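Progress notes for the Resitz grant, April

Hi all,

You asked for something shorter than last time, so I'll skip the budget table (it's in the shared folder) and get to how the packing work is going.

Quick refresher for anyone new on your side: we're trying to find out whether one arm with an ordinary two-finger gripper can take over the dull end of a packing bench. Power supplies come along, each with a floppy bunch of cables attached, and they need to go into a tall divided carton, one to a slot. People at Cloltach do this all day without looking. Our arm has to look very hard indeed!

Since the last report we've logged 394 tries. The metal boxes themselves are going better than I'd hoped. They're stiff, they're square, they all weigh the same, and the Vovard software finds their edges fine even with the ceiling lights glaring off the floor. If the job were only boxes I'd be writing you a very smug letter.

The cables are what's eating our time. A bunch of wires never hangs the same way from one unit to the next, it swings when you move, and a connector will happily catch on the top of a cardboard divider and fold the whole wall over. We lost most of 2 weeks to that one problem. What's helping is going slower over the last stretch and tucking the cables in first, then the box – which is what the packers told us to do back at the start, so I owe them lunch.

Speed is still poor. Our best run filled 20 slots without anyone stepping in, and I was thrilled, but a person would have been done and on to the next carton long before us. So if your board asks me whether a machine can do this chore yet, my answer is sometimes, slowly, with somebody nearby.

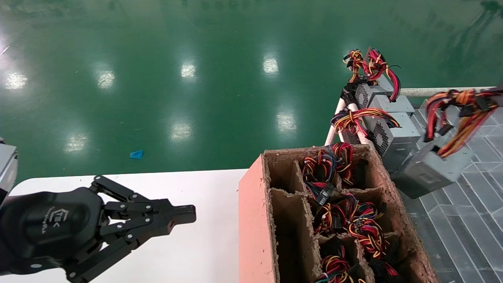
The other thing I wanted to raise is the Đồng trial. They'd like us to try the same setup on their line, where the cartons are shallower and the cables come tied. I think we should say yes. It would take seven days of setup and no new hardware apart from fingertips, which wear out faster than I budgeted for anyway.

Next up is a softer pair of tips and a retry routine for snagged connectors. I'd also like to move the money left over from travel into spare parts – could you let me know if that needs a form?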